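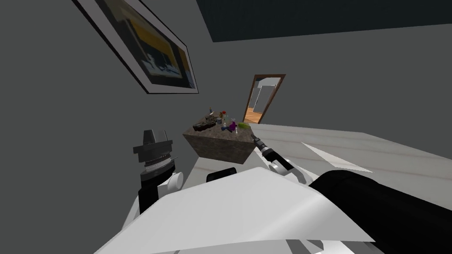
Chapter 4
Light and Colour Inside the House

Before you choose a paint, you should spend one whole day in the room. Most students skip this step, and I understand why, it feels like doing nothing. But a wall has no single colour. It has a colour in the morning, another one after lunch, and a third one when the lamps are on.

In this chapter we study how daylight enters a room, where it goes, and what the surfaces do with it. We start with grey, because grey shows the changes most clearly. A grey wall that faces south in Dunddale can look almost blue in October, and the same paint in a room across the hall will look like warm stone. When I taught my first course, a student painted 11 sample boards with one tin of grey and put them in different rooms of her house. The class refused to believe that it was the same tin.

The second subject is the surface. A matte wall spreads the light in all directions, so the small faults in the plaster are hard to see. A glossy wall sends it back mostly in one direction and shows every fault. Rough stone makes its own little shadows, and for this reason it usually looks darker than its sample. Timber floors are a special case - they colour the light that falls on them and pass it on to the lower part of the walls.

The third subject is the opening between rooms. A doorway lets us see two kinds of light at the same time, and the eye compares them whether we want it or not. If the hallway is much lighter, the room will feel darker than it is. Hilkka Karppinen, who renovated the Pesonen house, measured 450 lux in the hall and only 77 in the sitting room beside it. She did not change the lamps. She painted the ceiling, which had been a dark colour, and the owners stopped complaining.

Words to know before you read on: matte, gloss, undertone, reflectance, lux.

For Exercise 4.1 you will need a sheet of white card, a pencil and a room with at least one window. Put the card against the wall at eye level and write down what you see every two hours, from breakfast until dark.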